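**Eltlow, Oct 8, 2025** – Stusico, the records storage company based in Eltlow, will open a second public scanning center in the Grela district next March. The center will take in paper files, photographs and tapes from households, small businesses and local clubs and return them as digital copies.

The Grela site will have 32 scanning stations and a reading room open to the public. Stusico signed the lease on the building this summer and has begun fitting it out. The work is being carried out by Pavliuk, a local contractor.

"People in Grela have been driving across town with boxes in the trunk," said Kobe Van Loon, managing director of Stusico. "The Eltlow center has a long waiting list, and a lot of the names on it are from Grela. Opening there was the obvious next step."

Customers will be able to drop off material without an appointment. Standard orders of up to 2000 pages will be ready in four weeks. Larger orders and bound volumes will be quoted separately. Originals are returned in the same order they arrived in, including loose notes and clippings.

Digital copies can be picked up on a drive or downloaded. Stusico keeps a backup of each order for three years unless the customer asks for it to be deleted sooner – there is no charge for either choice.

Prices at the new center will match those in Eltlow. Schools and registered clubs in both districts will continue to receive the reduced rate.

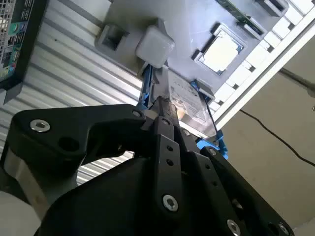
*A hard disk drive in its blue caddy at a drive bay.*

Stusico is now hiring for the Grela center. Open positions include scanning operators, a front desk lead and a tape technician. Training is paid and takes place in Eltlow. Applications can be made at the Eltlow front desk or by mail.

**Press contact:** Stusico Press Office, Eltlow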